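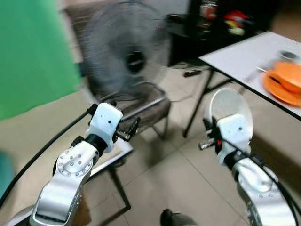
Do I need the same gripper on both arms, or can I mix two types?

bonumstead_lab
It is better to keep the same type on both arms when you are starting. You tune the closing force one time, and you can swap the arms if one gripper fails. Mixing is possible, but then the controller needs a separate profile for each side, and the offset from wrist to fingertip will be different. We tried two models for 3 weeks, and most of our errors were from a wrong offset in the file. For thin, flat items like plates, I would look first at the finger pads and only after this at the gripper itself. Soft pads helped us more than a stronger motor.

Share (2) | 11 comments

haworth_k
I agree with the above, but I want to add one thing about the cables. If the cable runs outside of the arm, leave enough length for the full wrist turn. Ours was too short, and the gripper lost connection always at the same angle. We blamed the controller, an Ikard, and changed its settings for nothing. Please check also the weight. Our second gripper was some 400 grams heavier than the first, and the arm was slow to settle after each move until we entered the correct payload.

servo_min
mixing is fine, I do it all the time. just label the profiles. The Hutulora forum has a thread with offset files, maybe your model is there.

Last updated August 26, 2021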